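Shelter Diary: August at the Skudside Animal Refuge

The month opened with the cattery at capacity and closed with five pens vacant, the first time since autumn that the Refuge has been able to accept surrenders without a waiting list.
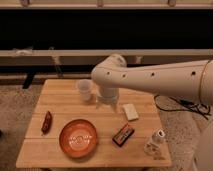
Posted by the Animal Care Office, Skudside
Filed under: Shelter Diary

Intake was dominated by the Clunis property, from which a colony of semi-owned cats was transferred over the first fortnight. The animals arrived in moderate condition. Most were underweight, several had long-standing ear mite infestations, and one grey queen was found at examination to be nursing. She and her litter were placed in foster care the same afternoon and will remain there until the kittens reach desexing weight. Members of the public who have enquired after them are asked to be patient, as no holds will be taken on kittens in foster care.

The remainder of the Clunis group completed quarantine without incident. A tortoiseshell entered in the register as Halász has proved the most forward of them and now approaches the pen door at feeding time. She will not yet tolerate being lifted. Two black males from the same group remain at the rear of their hides during the day, although the overnight food records show that both are eating full rations. They have been moved to the quieter end of the east wing, away from the laundry door, and the evening feed there has been put back to 7 pm.

The Refuge's desexing fund stood at $3,000 on the first of the month. Vouchers have been issued against it to concession card holders, and the fund remains open. Applicants should bring their card and proof of address to the front counter. Photocopies are not accepted.
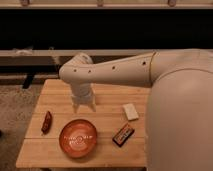
Visitors will have noticed that the adoption room has been repainted and its shelving lowered. The older cats make more use of it than they did of the former arrangement, in particular Taladness, a fourteen-year-old ginger male with early kidney disease who has occupied the lowest shelf, nearest the heater, for most of the month. He is on a prescription diet, he is gentle with strangers, and he would suit a household without dogs. His adoption fee has been waived.

Microchip records were reconciled during the third week. Of the 614 entries reviewed, 98 carried a disconnected telephone number. Letters have been sent to the postal addresses held. Owners who have moved or changed carriers are reminded that the Refuge cannot amend a registry record on their behalf, and that an updated number is the quickest means of having a lost cat returned.

Donations of clumping litter are not required at present. Old towels, flat bed sheets and unopened tins of kitten food would be welcome and may be left at the side gate before noon. Doonas and pillows cannot be used.

The isolation ward will be closed for resealing of the floor early next month. Cats showing signs of respiratory illness will be admitted by telephone arrangement only during that time.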